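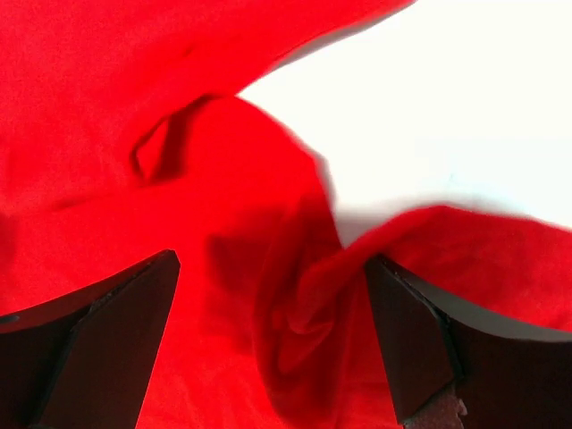
The most hopeful thing I read all summer was a two-page notice about cattle. It came from the joint border office at Lelero, and it said that herders from the Puvar side may now cross at the ford with their animals, on a paper permit, for the length of the dry season. The permit lists the family, the number of head and the wells they plan to use. It costs nothing, and a clerk on either bank can stamp it.

I know how that sounds next to the news of armed groups and failed summits. Please stay with me anyway, because I think this little notice is the best piece of security policy the two governments have come up with in years, and I would love to see it copied on every stretch of that border!

Some background for readers who don't follow the region. The line between the two countries runs 524 kilometers, most of it through grazing land, and for 14 years it was closed on paper and open in practice. Everyone crossed. They crossed at night, they paid whoever was standing there with a rifle, and when cattle went missing they had no office to complain to. The gunmen around Biwott built a whole income on that. They sold safe passage, settled quarrels over wells (badly, and for a fee) and picked up recruits among young men who had lost their herds.

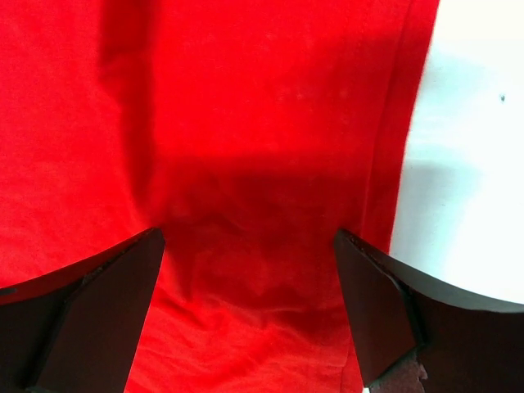 What the permit does is take away the customer. A family with a stamped paper can cross at noon, in front of soldiers from both armies, and keep its money. In the first season the Lelero office issued 214 of them. You may call that small, and it is, but each one covers a household and its herd, and each one is a payment that didn't go to Biwott. I find that thrilling. We spend so much time asking how to beat armed groups in the field that we forget to ask who has been paying them, and why those people felt they had to.

The other thing I love is how dull the machinery is. There are 2 clerks, one from each country, who share a desk and a ledger. When a cow turns up in the wrong herd, they open the ledger. Last November they had a dispute over a well that would once have ended in a shooting, and it was settled in an afternoon with a lot of shouting and a signed page.

There are fair objections. Permits can be forged, and a nervous commander can shut the ford whenever he likes. The army at Genel worries that fighters will walk across posing as herders, and I don't think that worry is silly. Still, they were walking across before, in the dark, and the soldiers had no list of anybody. A list with mistakes in it is something you can work on.
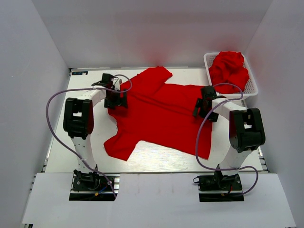

Too rosy by half, according to one reader in Genel, who wrote to me after I raised the subject in an earlier column. The ford is the easy part, the letter went on, and the families up in the hills are three days' walk from any clerk, so the gunmen still set the price there. I agree with every word of that, and to me it is the argument for a second desk, and then a third, placed up where the tracks come down from the hills. A desk, a ledger and a pair of clerks cost less than one armored truck. The two governments meet again before the rains end, and the permit is due for renewal. They should renew it for longer than a season and send somebody up the hill with a stamp.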